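Robotics Project Course, Pramness
Handout 7: Hand-held grippers, recording and pad wear

Read before the lab. Bring your notebook and the task sheet from Handout 6.

1. What is due

Each group adds its recordings to the shared Zitimstead set. At the end of last term the set held 2633 recordings, of which 928 passed review. The rest stay on the course drive but are not used for training. Most rejected files failed for one of two reasons: the jaws left the view at the moment of contact, or the recording was started in the middle of a movement.

2. Starting position

Hold the gripper over the table with the jaws open. Keep still for a slow count of three, then move in. The Harnon script uses this still part to set the zero for jaw width. If you skip it, the width values for the whole file will be off and the file cannot be repaired later.

Clear the table of anything that does not belong to the task. Cups, phones and task sheets go on the shelf.

3. Pads

The pads do most of the work in a grasp. A smooth finger needs far more force than a padded one to hold the same part, and students tend to make up for a bad pad by squeezing harder. This shows up in the data as a jaw width that keeps shrinking after contact.

Check both pads before you start. Look along the upper edge for lifting and along the lower edge for fraying. Loose threads can be trimmed with the small scissors – do not pull them.
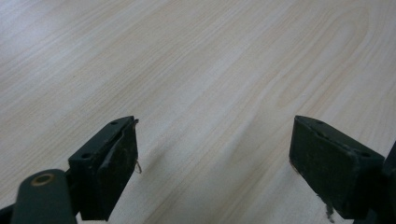
Jeon asked whether a worn pad should be replaced at once or left until the group has finished its task. The rule in this course is to finish the task if the pad still holds the test block, then replace both pads together. Changing one side only gives uneven friction, and the part turns in the jaws.

Write the pad change in the log with the number of the last file recorded on the old pair. In the spring set the change came after file 1068 and was not logged, so the two halves had to be sorted by hand.

4. For the report

Plot jaw width against time for one good grasp and one failed grasp. Mark the point of contact in each. Say in a few sentences what differs before contact and what differs after it. One page is enough, plots included.

Reports go in the course folder by 4 p.m. on the day before the next lab.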